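Sorting Boxes for a Shared Toy Basket
Project report, Introduction to Product Design
Group members: Esther Mushi, Kiprono Odera, Innes Lindsay
Supervisor: Kirsty Hollis
Submitted 5 June 2023

1. Background

The Firnavthorpe play center keeps its small toys in open baskets. At closing time everything goes into the nearest basket, and the next morning the staff sort balls, animals and blocks by hand. Our task was to design a low-cost box that shows by color where an item belongs and that a child can fill without lifting a lid. Nassoro Mollel, who manages the center, asked for a unit that could stand on an ordinary table next to a basket and that could be repaired with basic tools.

2. Design

Each box is a wooden cube. The top has one round hole, and a square of colored paper covers the rest of it. We used red, blue and yellow. Paper was chosen over paint so that a worn or dirty top can be replaced in a few minutes. Cardboard tubs were considered first and dropped when the test tub from Huvberg bent under side pressure.

The diameter of the hole was the main design question. A large hole accepts more toys but gives the child no reason to choose between boxes. A small hole sorts better but leaves many toys on the table. We cut a larger hole in the blue box for the first version and kept the other two holes alike.

3. Test setup

The boxes were placed in a row to the right of a wire-mesh basket. The basket was filled with a mixed load from the Mwakalinga toy library, with no attempt to separate types before the test. 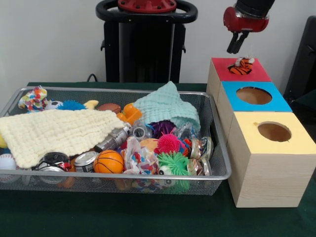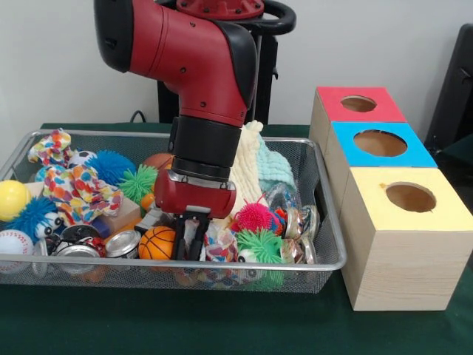
Load composition had more effect on the procedure than we had planned for. Our first list covered only hard toys and smooth balls. The basket as used also held soft and irregular items, such as the spotted fabric toy and the blue spiky ball, and these do not have one fixed width. The tiger plush, seen on the red top in the first picture, raised a related problem: a soft animal can lie across a hole and hide it, and the user then has only the color of the paper to go by. The towels were treated as a separate class and were not assigned to a box. For the sorting rule we settled on animals to red, balls to blue, and blocks and small parts to yellow.

4. Observations

Color was easy to explain and needed no labels. The row arrangement was less successful. The person sorting has to reach past the nearer boxes to get to the farthest one, and for a small child this distance matters. Turning the row so that it runs parallel to the front of the table would fix this, but the unit would then need a longer table.

The wire basket was kept as it was. Its mesh walls let the user see part of the contents from the side, although toys in the middle of a full load remain hidden. A shallower basket was suggested by Esther Mushi and has not been tried.

5. Cost

The materials budget was 2,000, of which over 1,000 went on wood and cutting. Adhesive and colored paper from Cumport came to 50. The remainder was not spent and is available for the second version.

6. Changes for version 2

The blue box will get a wider hole, as balls are the largest rigid items in its class. The red box will get a hole with a rounded edge to help soft toys slide in. The paper tops will be held by a thin frame in place of adhesive. Kiprono Odera will draw the frame and Innes Lindsay will write the cutting list. The test should be repeated with the same basket load before any new toys are added.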